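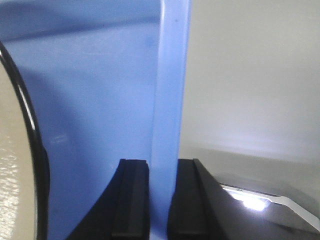 Ostville Community Kitchen
Minutes of the Members' Meeting
Nov 25, 2018

Present: 14 members, including the chair and the secretary. Apologies were received from the Drerham group, who sent their notes in writing.

1. Minutes of the last meeting

Approved with one correction. Under "Soup night," the recipe for the lentil soup was listed as using chicken stock. It uses vegetable stock. The recipe sheet in the binder already has this right.

2. Matters arising

The second oven has been looked at. The door seal is worn and a replacement is on order. Until it comes, members should allow extra time for anything baked on the lower rack, and should not use that oven for bread.

The question of whether to buy a second food processor was carried over. One member offered to bring a price to the next meeting.

3. Holiday bake sale

The sale will be held in the main hall, as last year. Members went over what sold and what was left at the end. Ginger cookies and the small pumpkin loaves went first. The fruitcake slices did not do well, and several members felt they were cut too large and priced too high for people who only wanted a taste.

It was agreed that this year's baking will be:

Ginger cookies, in bags of six
Oatmeal cookies, in bags of six
Pumpkin loaves, small size only
Shortbread
Peppermint bark
Fruitcake, in thin slices, wrapped singly

The target is 1,000 cookies over all kinds. Last year the kitchen baked nearly 600 and ran out before lunch. A member asked whether the freezer could hold that much dough ahead of time. The secretary said that it could if the stock bones were used up or moved first. Agreed that stock will be made at the next open session and the bones cleared.

Dough for the ginger and oatmeal cookies may be made ahead and frozen in logs. Shortbread dough will be made the day before baking and kept in the refrigerator. Peppermint bark is to be made last, as it picked up a smell from the onions when it was stored early.

Price per bag was discussed at length. Proposals were made to keep last year's price and to raise it to cover the cost of butter. The vote was eight in favor of keeping the price, five against, one abstaining. The price stays as it was.

4. Allergy labels

Two customers at the fall supper asked what was in the salad dressing and the server did not know. The dressing had sesame oil in it. Nobody was made ill, but members agreed that this should not happen again.

From now on, every dish that leaves the kitchen will carry a card listing all ingredients, written by the person who made it. For the bake sale, the label on each bag will list ingredients in full and will say that it was made in a kitchen that handles nuts, wheat, milk and eggs. "Spices" is not enough for a label. Each spice must be named.

A member asked for a fully nut-free table at the sale. There was some back and forth on whether this could be promised, given that almonds and pecans are used in the same room all year. The chair's view was that the kitchen should not make a claim it can't stand behind. It was agreed that there will be no nut-free table, and that none of the cookies this year will have nuts in the recipe.

5. Bulk order

The shared order from Zondico will go in at the end of the week. It will include bread flour, all-purpose flour, rolled oats, brown sugar, molasses, ground ginger and baking soda. Butter will be bought locally when it is on sale.

Members may add their own items to the order as before. Names and amounts go on the sheet by the door, and payment is due when the order is placed. Several members were reminded that the April order still has unpaid lines on it.

The Drerham group asked in their notes if they could split a 30-pound bag of oats with Ostville. Agreed.

One member said that the last batch of brown sugar came hard. Others had the same trouble. Suggestions were a slice of bread in the bin overnight, or a damp paper towel in a small dish set on top of the sugar. The secretary will mention it to the supplier.

6. Report on the dumpling class

The class held at the Maeng hall was full, with a waiting list. The fillings were cabbage and pork, and mushroom and tofu. Feedback was good, although many people said that the second half was rushed. Rolling the wrappers by hand took most of the time.

It was proposed to run the class again in the spring at a length of three hours, with the dough made before people arrive so that it has rested. Agreed. The cabbage should also be salted and squeezed ahead of time — the first trays leaked in the steamer.

7. Kitchen rules

Members were reminded of the following:

Knives are washed by hand and put back on the rack, never left in the sink.
Leftovers are dated. Anything without a date will be thrown out.
The cast iron pans do not go in the dishwasher. One had to be scrubbed down and seasoned again this month.
The person with the key checks the burners before leaving.

8. Any other business

A member has more winter squash than can be used at home and will leave it in the pantry for anyone who wants it.

A request was made for a sourdough session. The starter in the refrigerator has not been fed regularly and there was doubt as to its state. One member will take it home, feed it for two weeks and report back.

It was asked whether the recipe binder could be typed up. There was general support, but no one was free to take it on before the holidays. To be raised again at the next meeting.

Baking shifts for the sale were filled except for the early one on the first day. The sign-up sheet will stay on the pantry door.

The meeting closed at 8:40 p.m.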